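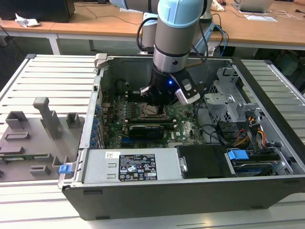 Figure 2. Workspace for the desktop disassembly task, seen from the fixed camera. The case lies on its side and the gripper is over the motherboard. The fixture plate is to the left of the case.

4.2 Collecting demonstrations by remote control

All demonstrations for the Turkell task set were recorded on the setup in Figure 2. A single arm hangs over an open desktop computer, and the operator drives it with a hand-held leader device of the same joint layout. Joint positions of the leader are sent to the arm after a low-pass filter. The gripper command is sent unfiltered, as early users reported that a delayed close made them squeeze too hard.

Two views are stored with each demonstration: one from the fixed camera and one from the camera module mounted at the gripper. The operator watches both on a monitor and may also look directly at the workspace. We did not restrict this, and most operators used the monitor only for the last part of the approach, when the gripper hides the part from a person standing beside the bench.

We first tried hand guiding, in which the operator holds the arm and moves it through the task. This works well for open surfaces. Inside a computer case it does not, for two reasons. The operator's hand appears in the gripper camera view during the very steps the policy must learn, and the walls of the case leave little room for a hand next to the gripper. Hand guiding was kept for recording the start poses and for teaching the drop-off poses at the fixture plate. All other motion comes from remote control.

The task set covers memory module removal, cable unplugging, and graphics card release. Each demonstration begins with the arm above the case and ends when the part has been let go at the fixture or, for cables, when the connector is clear of its socket. Operators were told to pause briefly before contact. The pause gives the policy a clean view of the part and makes it easier to split the recording into approach, contact, and retreat.

Operators recorded 193 demonstrations. We removed those in which the case shifted on the bench, the gripper touched a part outside the task, or the two video streams lost sync. This left 159 for training. Failed grasps followed by a successful second try were kept. In a small trial without them, the policy tended to close on air and then carry on to the drop-off pose as if it held the part.

Before each session the arm was moved to a set of 12 check poses and the gripper camera was compared against stored views. If the offset was above the limit, the camera mount was tightened and the check repeated. The case was placed by eye against a mark on the bench, so its position varies slightly between sessions. We see this as useful variation and did not correct for it.

Remote control has one clear weakness here. The leader device gives no force feedback, so the operator cannot feel a latch that has not opened. The Lenomari controller reports motor current, which we show as a bar beside the video, but operators said they rarely looked at it while moving. Graphics card release was affected most. Its recordings are longer and contain more small corrections than those for the other tasks, and the contact segment is hard to label consistently. Section 5.1 reports results for this task with and without the current signal as a policy input.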